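Zinau D2 ducted zone controller: long-term review

The Zinau D2 replaces the wall controller on a ducted reverse-cycle system and takes over the zone dampers. Mine runs a four-zone layout in a single-storey brick veneer house, with the original Zikon outdoor unit left in place. It was fitted in November and has been through a summer and most of an autumn. The notes cover the controller only. The ductwork is old and has its own faults.

What you get

The kit consists of the wall display, a control module that sits in the roof space near the return air box, and two wireless room sensors. Additional sensors are sold separately. I paid $1,977 installed, with one extra damper motor included in that figure. The display is mains powered through the module on a four-core cable. The room sensors take two AAA cells each.

The printed manual runs to 184 pages, most of it translations and a compatibility table. The table matters. Outdoor units are listed by communication protocol as well as by model, and several common units can only be driven as on/off, with no modulation. Check that before paying a deposit. 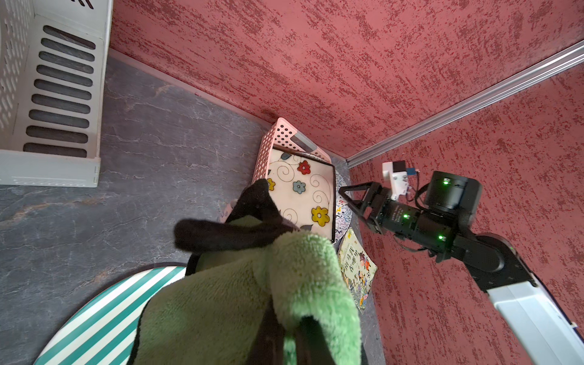
Installation

Allow most of a day. The installer arrived at 7.30 am and finished a little after three. The physical work was straightforward: the old controller's cable was reused, the module was screwed to a joist, and the damper leads were re-terminated in new plugs. Commissioning took longer than wiring. The module has to learn the open and closed limits of each damper, and zone three failed that step until the motor was re-seated on its spindle.

The minimum airflow setting deserves attention. It defaults to a figure that let my system run with only the smallest bedroom open, and the noise at that register was considerable. Raising the minimum forces the living area damper to stay partly open as a spill zone. The setting is in the installer menu, under a PIN, and the owner's section of the manual doesn't mention it.

Temperature control

With a sensor in each main zone, control is good. The living area stays within half a degree of the set point on a mild day and within a degree on a hot afternoon. The damper positions move in ten per cent steps, so there is a small amount of hunting in the bedrooms overnight. You can hear the motor if the ceiling is thin. Widening the deadband from 0.5 to 1.0 reduced this a good deal.

Zones without a sensor fall back to a fixed damper percentage. This works, but it isn't temperature control and the brochure is loose on the point.

Usa Ruangrit, commenting on an earlier version of these notes, had a different experience with the deadband. 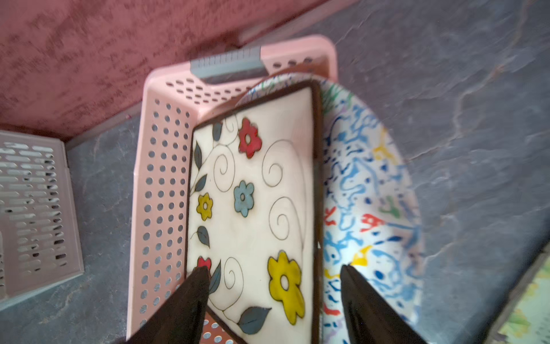

Usa Ruangrit: Ours was hunting badly even at 1.5. The tech moved the hallway sensor away from the supply register and it settled the same night. I'd look at sensor position before touching the deadband at all. Also, the schedule drops back to default if you update the firmware from the app, so write your times down first.

Both points are fair. My own sensors were already on internal walls, well clear of the registers, and the hunting was mild to begin with. I can confirm the schedule loss. It happened on the March update and again on the next one.

App and connectivity

The app is adequate. It shows zone temperatures, damper positions and a fault log, and commands reach the unit in around 2 seconds on the home network. Away from home it is slower and will sometimes display a stale state until refreshed. The module supports 2.4 GHz only. In a metal-roofed house the signal in the ceiling can be marginal - mine needed the antenna relocated below the sarking.

Local control keeps working when the internet is out. Schedules are stored in the module, so a router fault overnight doesn't leave the house unheated.

Against the alternative

The other quote I had was for the Mangundap system. It has a better display and proportional control of the dampers, but it requires its own sensors in every zone and would not talk to my outdoor unit except as on/off. On a new install I would consider it seriously. As a retrofit to older equipment, the Zinau is the easier fit.

Verdict

Recommended for retrofits where the outdoor unit is on the full protocol list. Have the minimum airflow set properly at handover and budget for a sensor in every room you care about.
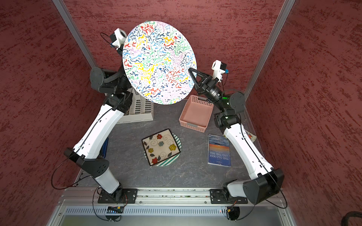 CLEMMONT, June

Update. The first cold mornings have shown one fault. After a defrost cycle the controller reads the drop in supply air temperature as a heating failure and logs an E4. The system keeps running and the code clears itself, but the display beeps each time, including at 5 am. Zinau support replied the next day and had me lengthen the fault delay in the installer menu from three minutes to eight. No codes have been logged in the fortnight following. The beep can also be turned off, under Display, Sounds, Alerts.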